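Corduroy

Corduroy is a woven fabric with raised parallel ridges, called cords or wales, that run the length of the cloth. It is usually made of cotton, or of cotton blended with polyester or elastane, and is used for pants, jackets, skirts, caps and furniture covers. It belongs to the same group of fabrics as velveteen, which has a similar cut pile without the ridges.

Structure

Corduroy is a weft-pile fabric. Two sets of crosswise yarns are woven into one set of lengthwise yarns. The first set forms the ground, which holds the cloth together. The second passes over several lengthwise yarns at a time and leaves loose floats on the face. After weaving, the floats are cut down the middle and the ends brushed upright, so that each line of cut floats becomes a ridge. The ground shows in the channels between them.

The ground may be a plain weave or a twill. Twill-backed corduroy holds its pile better and is preferred for work clothes.

Wale count

The thickness of the ridges is given as the number of wales per inch. A low number means wide ridges. Cloth with 8 wales to the inch is considered medium to wide and is common in pants and jackets. Very wide corduroy, with 3 wales to the inch, is mostly used on sofas and cushions. Fine types, often sold as needlecord or pinwale, are lighter and are used for shirts, dresses and children's clothes.

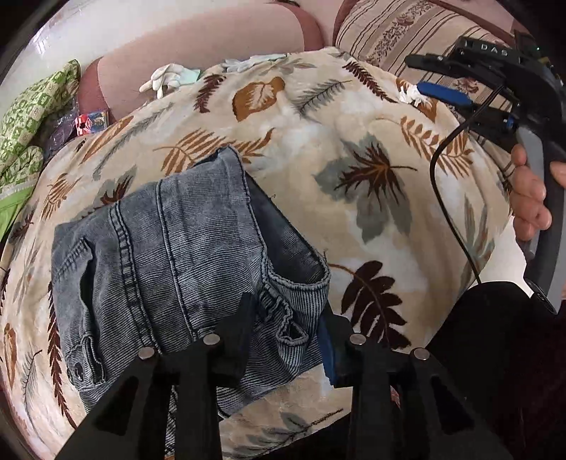 Light blue jeans with a fine ribbed texture, folded on a leaf-print blanket.

Ridged surfaces are also made without a cut pile. Bedford cord has rounded ribs formed by the weave alone and feels flatter and firmer than corduroy. Some stretch fabrics are knitted with ribs to give a similar look.

Dyeing and finishing

Most corduroy is dyed in the piece, after the floats have been cut. Before dyeing, the cloth is singed and washed to remove loose fiber. Garment dyeing and stone washing give a worn look – the tops of the ridges lose color first, while the channels stay darker.

Regional production

The town of Sesska had several small cutting shops, where floats were slit by hand with a long, thin knife. The largest, Lambrakis, employed 70 cutters and sent its cloth to Pleson for dyeing. Its owner, Thanasis Tsolakis, later put in cutting machines with rotating blades, and the hand shops closed within a few years. A pattern book kept by the designer Drahomíra Šindelář, with 800 swatches from the district, is held at the Bimton textile collection.

Care

Corduroy is washed inside out in cool or warm water to protect the pile. It should not be pressed hard from the face, as this flattens the ridges. Steam from the back of the cloth, followed by light brushing, will raise pile that has been crushed. Dark colors may bleed in the first few washes.

See also: Bedford cord, Fustian, Moleskin, Velveteen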